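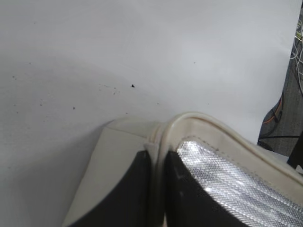

Pusham Libraries – Lending and Returns Team

Book amnesty brings home 3,614 overdue items and one casserole dish

Pusham's overdue book amnesty closed at the end of November with 3,614 items back on the shelves, or at least back in the building, where they are waiting for someone to find them a shelf. The town had been asked to look under its beds, and it seems to have done so with some vigour.

For the length of the amnesty, anything borrowed from the central library, the two branches or the mobile library could be handed in without a fine, a form or a raised eyebrow. The first two were easy to arrange. Staff were given a short briefing on the third.

Dalva Toledo, who runs the lending desk, had guessed at 1,000 returns and ordered trolleys to match. By the second week the trolleys were full, the spare trolleys were full, and large-print westerns were being stacked in the room where the toddlers sing. The toddlers sang round them.

"People do apologise a great deal," she said. "We had one gentleman explain his circumstances from 1994 onwards. I'd have taken the book off him at the door, but he wanted to finish."

Of the items returned, 1,997 had already been written off and struck from the catalogue when the library moved over to Nelix, its present lending system. Nelix does not believe in these books. When one is scanned, the screen says that no such item exists and invites the member of staff to try again. They will all have to be entered by hand, a job expected to last well into spring and already described on the rota as "the fun".

The most returned subject was home improvement, followed by slimming and then by conversational Italian. A good many of the Italian courses came back with the second cassette still sealed. Cookery books were returned in the condition you would expect of cookery books, and it is now possible to tell at a glance which page of the pudding chapter Pusham prefers.

The longest loan was a guide to pond keeping, out for 60 years. It was brought in by Ayuba Arthur, who came across it while clearing a cupboard at his late aunt's house, along with a letter from the library asking for it back. The letter was polite. A second letter, folded inside the first, was less so.

"She never had a pond," said Mr Arthur. "She never mentioned wanting one either. I've been thinking about it quite a lot."

Under the old rules the fine would have come to rather more than the value of the book, and possibly the cupboard. Mr Arthur was given a receipt instead, and left with two thrillers and a book about ponds. It is due back in three weeks.

Returns by way of Miranda, the mobile library, were heavier than anyone had planned for. Miranda is not a young vehicle and has opinions about the hill at the top of Church Lane. On her last round before the deadline she was so well loaded that the driver took the long way back by the bypass, which added forty minutes and gave the village of Lower Pusham an unscheduled visit. Several residents took the chance to borrow something, so she was a little lighter going home.

Not everything handed in belonged to the library. The casserole dish arrived in a bag with four historical novels and has yet to be claimed. The desk is also holding a school hymn book, a door key on a loop of green string, and a number of novels from a library in another county, which has been told and has asked, slightly stiffly, for the name of the borrower. It will not be getting it. An amnesty is an amnesty.

Bookmarks found inside the books are on show in the foyer until the end of the month. They include bus tickets, a knitting pattern, a shopping list that reads only "eggs, eggs" and a ten-shilling note, the last of these in a book on household budgeting. The Gukico café next to the foyer is offering a free cup of tea to anyone who can prove that a bookmark is theirs – although it has not said what it would accept as proof.

Fines are now back at the usual rate. Ms Toledo would like it known that there are still plenty of books out there, that her team knows more or less who has them, and that the returns box by the side entrance is open at all hours. Please do not put casserole dishes in it.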